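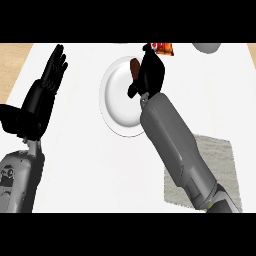
Checklist for the two-arm build, shared bench, Oct 1, 2023. Go through this slowly, please, even if you did it last time - I would much sooner wait on you than replace another Tornex wrist. We run the plate task in simulation first, and the right hand should be holding the brown piece over the plate while the left stays open and well off to the side, as it does here.

1. Stop button within reach of your chair: OK. Min-kyu Kong moved it closer, bless him.
2. Forearm screws snug: OK, left and right.
3. Cables clear of both elbows: NOT YET. One still rubs, so I've ordered a longer sleeve from Lozano.
4. Speed limit at 30 percent for the first real run: OK
5. Mat flat under the right arm: recheck in November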